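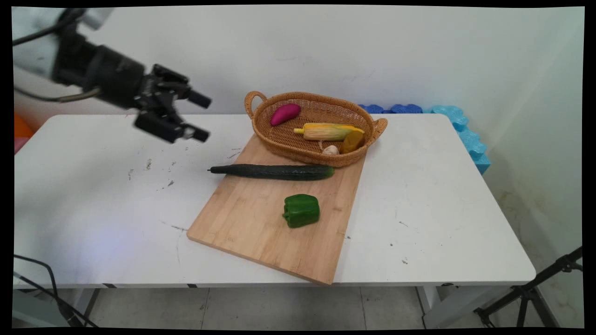 Annick Zacharias says she learned more in one term of teaching an arm to put vegetables in a basket than in any lecture she sat through, and that she still dreams about the cucumber.

We're the Liteten student robotics project at Dellport, and we're looking for 10 new people for the summer group! You'd be working in pairs with a two-finger gripper and toy food, building up a set of pick-and-place tasks that the arm can learn from. Long things, round things, things with stems – each one asks for a different grip, and working that out is most of the fun.

What you'd do
Drive the arm by hand through each task, over and over
Label the runs and throw out the bad ones
Help train the model and try it on layouts it hasn't met
Write up your share for the Stilomeo student contest at the end of June

Last term's group recorded 286 runs, and we'd love to go well past that.

Who can apply
Anyone enrolled at Dellport, any major, any year. A little Python helps, but we teach the rest (patience helps more). Plan on two afternoons a week in the lab, plus a group meeting where we argue over the results and eat too many pretzels.

There's no fee, and you can ask for course credit through your own department.

How to apply
Send us a few lines by 18 Apr 2022 about something you built, fixed or broke – a bike counts, so does a spreadsheet. Drop it in the Liteten box outside Room 14 or hand it to anyone on the team.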